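3. Materials and setting

3.1 The tabletop as a shared surface

Most of the literature on surface clutter deals with offices or kitchens, where the things on the table belong to a small number of well-known groups: paper, crockery, post, food. The tables considered in this paper are of another sort. They are work surfaces in shared rooms, used for small assembly and repair jobs, and the things on them are mixed in size, purpose and value. A toy, a circuit board and a storage rack may stand within a hand's breadth of one another. We refer to such surfaces as mixed tables, following the usage in the Hidumen survey.

Our interest is in how small objects are distributed over a mixed table, and in particular in the difference between its middle and its margins. Earlier work by Głowacki treated the table as a single zone and reported one density value for each surface. This is simple to compute but hides a pattern that was plain to us from the first visits in Orholm. Things that are being handled lie towards the middle. Things that are waiting, stored or forgotten lie towards the back edge, often in contact with one another, and they stay there for far longer.

3.2 Sites and records

Records were collected at two sites, Orholm and Nollunlow. Both have long tables with wooden tops, used in turn by different people. In total 77 tables were recorded, giving 2,126 object entries after duplicates were removed. Each entry gives the object's class, its main colours, its zone on the table and whether it was free-standing, touching another object, or partly hidden from view. A photograph was taken with every set of entries, and the zone was read from the photograph and not from memory.

The two sites differ in storage. In Orholm there are shelves within reach of every table. In Nollunlow the nearest shelf is across the room, and racks and boxes are kept on the tables themselves. We expected this to lead to fuller margins at Nollunlow, and the expectation is tested in Section 4.

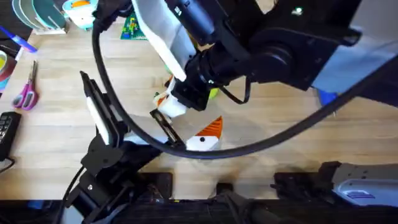
Figure 3. Mixed table with small objects in the middle zone and stored items along the upper left edge. The white and orange wedge is classed as a figure; the upright teal and white discs are entered as a single stack.

Zones were defined as follows. The margin is a strip 600 mm long and one hand wide, measured along whichever edge holds the most items. The middle is everything else within reach of a seated person. We tried a finer division into five zones during the pilot and gave it up, as the two coders could not agree on where one zone ended and the next began. With two zones the remaining disagreements were few, and nearly all concerned objects lying across the boundary. These were assigned to the zone that held the larger part.

3.3 Object classes

Eight classes were used: figures, containers, racked items, electronic parts, cables, hand tools, paper, and other. The class of figures needs a short comment. It covers toys, models and any small object with a face or something resembling one. A single printed dot was accepted as an eye where the rest of the shape supported that reading. This rule is generous, and we are aware that it moves a number of plain coloured pieces out of the class of other. The alternative was to ask coders to judge what an object was for, and in the pilot this gave worse agreement than any other question.

Racked items were counted by stack. A rack holding many similar discs gives one entry, in the same way as a closed box gives one entry whatever is inside it. Counting the contents would have let a few well-filled racks dominate the margin figures.

Cables were the hardest class to place. A thick cable may run in a loop over much of the table and so belong to both zones at once. We entered each cable once, under the zone holding the greater part of its visible length, and marked it as spanning. Spanning cables are left out of the density values but kept in the analysis of contact, where they matter: an object lying inside a loop is often moved less freely than one outside it.

3.4 Partly hidden objects

Partly hidden objects are a known source of error in photographic records. Where only a small coloured area could be seen — a patch of blue, say, or something yellow-green behind a larger item — the coder entered the colour and left the class open. Of all entries, 586 were marked as partly hidden, and roughly a third of these had no class. They are included in the totals for each zone and excluded from every comparison between classes.

Colour was recorded in everyday words. Two-coloured objects were given both colours, the larger area first. We made no attempt to correct for lighting, so that a pale blue-grey may appear in one record as blue and in another as grey. For this reason the two were merged before analysis, as were teal and green. The merged list has nine colours and was used for both sites without further change.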